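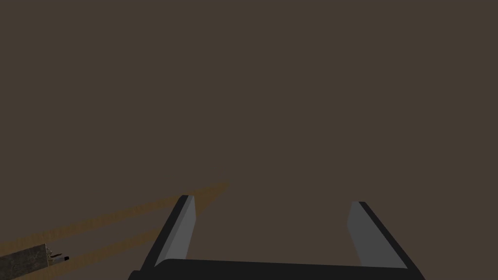
Budget check for a first gripper arm: sim first, or buy now?

Posted by Sum-yee Kuo in Buying and Planning

Hi all! I run a two-person repair and small parts shop and I have finally talked myself into automating the most boring job we have, which is picking small metal pieces off a bench and dropping them into trays. I have 3000 dollars set aside for the whole thing and I'd like to place an order before the end of May.

So far I have been playing in simulation in the evenings (free, and a lot more fun than I expected!) with a two-finger gripper over a plain brown work surface. I like the two-finger style and want to stay with it. What I can't work out is how to split the money. The Prusar arm I'm looking at would eat most of it, and the gripper is sold separately. There's also a used Berrada arm near me that includes a gripper but no controller cable and no paperwork.

Do I spend on the arm and get a cheap gripper, or the other way around? And how much should I hold back for the stuff I haven't thought of? Our parts are all under 60 mm long and light.

Svenja Seidel

Oh, this is a great project, and you're starting in the right place. I did nearly the same thing for a sorting bench last year and I'm still excited every time I switch it on.

Don't split the money yet. Start with your widest part and your narrowest part, because the gripper opening decides more than people expect. If your longest piece is 60 mm but you always grab it across the short side, you may be fine with a 50 mm stroke, and those are a good deal cheaper than the next size up. Measure your trays too. The fingers need room to open again when they let go, and a wide gripper in a narrow tray is a sad thing to watch.

You already have the sim, so put it to work as a shopping tool. Swap in the finger shape from each gripper you're considering (most sellers will send you a model file if you ask) and try your worst cases: a small part lying right up against something bigger, two parts touching, a part at an angle. I changed my mind about two grippers that way and it cost me nothing but a Sunday. Just be careful with friction. My simulated pads held on to everything and my real ones did not, so I set aside 190 dollars for spare pads in different materials and used nearly all of it.

For the rest, here is how I'd plan it:

Arm and controller: the biggest share, but leave yourself room
Gripper: don't go for the very cheapest, play in the fingers will drive you crazy
Mounting plate, bolts, cable ties, power strip
Emergency stop, if the arm doesn't come with one
Pads and fingertips
Shipping, both ways in case something goes back

Ask the Prusar seller whether the quoted payload includes the gripper. On mine it did, and the gripper used up almost half of it before I had picked up a single part – worth one email!

Can you post the part sizes and a rough sketch of the bench? I'd love to help you narrow it down.

Seidu Gbeho

get the new one. used arm with no cable and no manual is a parts donor

Hsiu-ying Tam

I agree with Svenja on nearly everything, but I wouldn't rule out the Berrada so quickly. Call and ask to see it move. If they can power it up and run every joint through its full range while you stand there, the missing cable is a small problem. If they can't, walk away.

One more thing for the budget is your own time. Mine took three weekends to get from the box to the first decent pick, and most of that was the bench: leveling it, bolting the base down, finding somewhere for the controller where it wouldn't get bumped. A plain matte surface helped a lot once I added a camera, so if your real bench is shiny, put the price of a mat on the list.

Good luck, and please come back and tell us which one you picked!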